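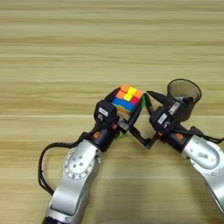 Light wood tabletop, grain running side to side.

469 shares

How to Pack a Cooler So the Ice Lasts a Weekend

The cooler you already own will probably hold ice longer than you think. Most of the loss comes from loading it warm, in the wrong order, and then opening it all day. These steps are for a standard 40 quart chest used on a camping or riding trip of two or three nights.

Start the night before. If you leave Friday morning, bring the cooler inside on Thursday and wash it with dish soap and a little baking soda. Rinse it and check the drain plug. A worn plug gasket drips slowly, and you won't notice until the back of the truck is wet. Put a sacrificial bag of ice in the cooler, close the lid, and leave it overnight. In the morning, dump that ice and the water.

Everything that goes in should already be cold. Drinks need a full night in the refrigerator. Freeze any meat you won't eat the first day, and freeze a few water bottles to drink later on. Leave an inch of air at the top of each bottle so it doesn't split.

Load it in this order:

1. Block ice on the bottom. You can make blocks in loaf pans or clean milk cartons. Give them two nights in the freezer.
2. Frozen meat on top of the blocks, double bagged and sealed.
3. Drinks and the food for the last day.
4. Cubed ice poured over everything, shaken down into the gaps.
5. Lunch for the first day, in a flat container at the top.

By weight, try for twice as much ice as food and drinks. If that won't fit, take a second cooler for drinks. The drink cooler gets opened constantly, so keep the food in the other one.

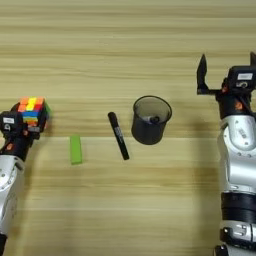 Crisóforo Magaña wrote in to say he skips cubed ice completely and fills the gaps with frozen bottles. His sandwiches stay dry that way, he says, and on the last trip out to Palacios he still had solid bottles on the drive home.

That works well if you have the freezer space. Use small bottles, as the big ones leave air pockets.

At camp, set the cooler in the shade and off the ground. Two scraps of lumber under it will do. Move it when the shade moves. A damp towel over the lid helps in dry air and does very little in humid air.

Leave the cold meltwater in while there is still plenty of ice floating in it, as long as your food is sealed. Drain it before adding new ice. Keep a cheap thermometer inside near the top. Meat and dairy should stay at 40 degrees or below.

When you get home, wash the cooler, prop the lid open, and let it dry for a day before you store it.

3,208 views
8 comments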